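Why do lids go click?

I have a drawer at home in Stultstead that is full of plastic boxes. Well, boxes and lids, and the two never seem to match! My friend Hường Đào says she has 11 lids and only six boxes, so I feel a bit better about mine.

Lids are cleverer than they look, though. Get one out of the cupboard (ask first!) and run your finger slowly along the edge. You'll feel a raised bit going all the way round, called the rim. On lots of boxes the rim is a tiny bit tight, so when you press down, the plastic has to stretch to get over the edge of the box. Then it springs back into shape, and that's your click.

Some lids have a vent too, a little opening with its own small cover, usually in the middle. Mine is dark blue and I fiddle with it far too much. 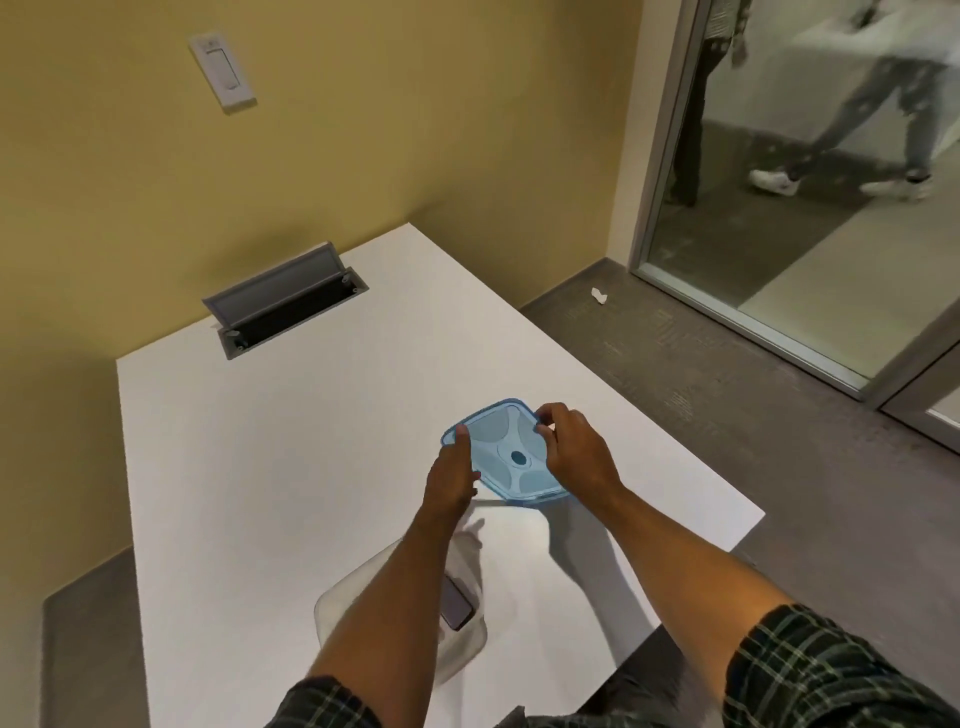 Why does food stay fresh longer in a box with a lid?

Air dries food out, and a lid keeps most of the air in the room away from it. A slice of bread left on a plate goes hard and curly, but in a closed box it stays soft for much longer.

Want to try it? Take two crackers. Put one in a box, press the lid on all the way round and leave the other on a saucer. Go off and play until teatime, or wait until the next morning if you can bear it, then snap them both in half and listen. Crackers do the opposite of bread, so the one on the saucer may have gone soft by soaking up damp from the air!

One more thing. If a lid won't go on, don't thump it. Start at one corner and press your way round with your thumbs, and check there isn't a crumb stuck in the groove.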